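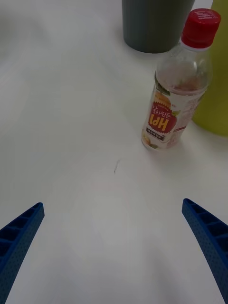
Hamisi Nyamweya objected last time that a bottle with its cap on ought to be recorded as two items, one for each plastic, and that the single line on the sorting sheet hides the difference. The objection is a fair one and is taken up in section 3. For the purposes of the bench exercise a capped bottle remains one item with two material entries.

Household Materials and Sorting, Unit 9
Clear beverage bottles: parts, residue and preparation
Handout to accompany the bench session. Prepared by Marion Hepburn and Hussam Salameh.

1. Parts and terms

Use these terms in your written work. Everyday equivalents are accepted in class but not on the sheet.

Finish. The threaded opening at the top of the neck, including the thread and the sealing surface. The name comes from glassmaking, where the opening was the last part of the bottle to be formed.

Closure. The cap. Most beverage closures have vertical ridges around the skirt for grip, and many carry a printed or molded mark on the top. The red closure on the bottle at the head of this handout is printed HPI in white. Copy such a mark onto the sheet exactly as it reads when turned upright. Do not expand it or guess at a company name.

Tamper band. The ring joined to the skirt of the closure by small bridges. On first opening the bridges break and the band normally stays on the neck. On tethered closures a strip also holds the cap to the band.

Shoulder. The sloping part between neck and body. It is the best place to judge color and clarity, as labels seldom cover it.

Base. Molded in several forms. Bottles for carbonated drinks usually have a base shaped to resist internal pressure; still drinks allow a simpler one.

2. Materials

The body of a clear beverage bottle is in most cases polyethylene terephthalate (PET). It is denser than water. Closures are usually polypropylene or high-density polyethylene, and both of these float. Processing plants depend on that difference: the bottles are ground with their caps on, the flake goes into a water tank, and the two streams separate.

Identification at the bench is by the resin code on the base, with the float test on cut pieces as a check. Appearance alone is not accepted as evidence. Several clear plastics look the same on a white table, and a photograph of a bottle can support an entry for color or closure but not one for resin.

When a transparent item lies next to a colored one, the neighbor's color shows through the wall and can be mistaken for a tint. Move the item to a clear area of table before entering its color. A yellow-green object beside a clear bottle is enough to mislead a quick reader.

3. Cap on or cap off

Older instructions told households to remove caps and throw them away, partly because a tightly capped bottle holds air and resists baling. Many collection programs now ask for the cap to be replaced after the bottle has been emptied. Loose caps are small and tend to fall through the screens at the sorting plant. Follow the local rule where there is one.

On the sheet, enter the bottle on one line and fill in both material columns, body and closure. Weigh the item whole. If the closure is removed for the float test, weigh it separately as well and put the figure in the remarks. The tamper band is weighed with whichever part it stays on. This will not fully satisfy the objection recorded at the top, but it preserves the information he asked for without changing the item count.

4. Residue

Residue is anything left inside, liquid or dried. It is graded by eye with the bottle on its side, as in the photograph, where a small amount of pale pinkish liquid or residue shows near the middle. Grades are:

0 — none visible
1 — film or droplets
2 — a small quantity, confined to one part of the body
3 — enough to pour

Grade before rinsing. Do not taste or smell the contents. Record the color, and write "liquid or dried, not determined" if you cannot tell without handling the bottle. Grade 3 items are emptied into the waste pitcher, never into the bench sink.

A faint tint caused by residue is a property of the contents. The body is still entered as clear.

5. Bench procedure

Work in pairs. Each pair has 15 minutes per tray.

a. Place the item on its side on the white surface, closure pointing away from you.
b. Enter the color of body and closure, and any mark.
c. Grade the residue.
d. Weigh the item as found, to the nearest gram.
e. Open, empty and rinse with cold water. Drain inverted on the rack.
f. Replace the closure. Weigh again and enter the difference.
g. Read the resin code from the base.

Bottles wider than 65 mm do not fit the small rack and should be drained in the Hosoda tray at the end of the bench. Flatten nothing until step g has been signed, as crushing often makes the code unreadable.

6. Common errors in submitted sheets

Residue graded after rinsing. The entry is then always 0 and the weight difference cannot be explained.

"Plastic" entered as a material. Give the resin, or write "code not legible."

Closure color entered as body color. The two columns are adjacent on the sheet. Check them before signing.

7. Assignment

Complete one sheet for nine bottles from your own household and attach a paragraph on which items you found difficult to grade. Sheets go to Fiona Rankin by 1st September, marked with unit code 2766. Late sheets are read but not scored. Replacement blanks are in the drawer under the balance.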